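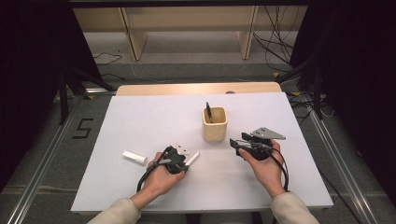

Plirnus is the tidying-up dataset of the Grodasberg student robotics club, made because our arm could dance at open days but could not put a pen away. Members do a small desk job by hand, wearing out their wrists so that the arm may one day learn from them. The task in this release is called "cup": small things on a white table go into a square wooden cup. A black pen-like object is standing in it already, and a slender white cylinder is in the left gripper, pointing the right way, which is more than our first policy managed.

What you get
2000 episodes, split into 80 folders. Each folder has the head view, both gripper tracks and a text file of remarks by whoever was operating. The remarks are unedited. Some are useful.

Layout
plirnus/cup/ — the task above
plirnus/handover/ — left gripper to right gripper, then cup
plirnus/bad/ — drops, sneezes, fire drill

Please do not train on bad/ and then write to us about the results. Rokholm did this in March and we are still getting the emails.

Getting started
Run the check script before anything else. It takes nearly 8 minutes and prints nothing until it has finished, so leave it alone. If it complains about clock drift, use the corrected times in sync.csv. The uncorrected ones are kept for anybody who enjoys that sort of thing.

Known problems
Left-handed operators are scarce, and it shows in handover/.
Gripper width is noisy when the jaws are fully open. Clip it.
Folder 8 was recorded on a Saturday by people who had not had lunch. The movements are quick and the remarks are short.

Credits and licence
Recording rules and most of the patience: Inese Avotiņš. The loader is adapted from Bakker, our older and worse project. Free for teaching and club use; ask first for anything that makes money. Corrections go in the issue tracker, one per issue, with the episode number.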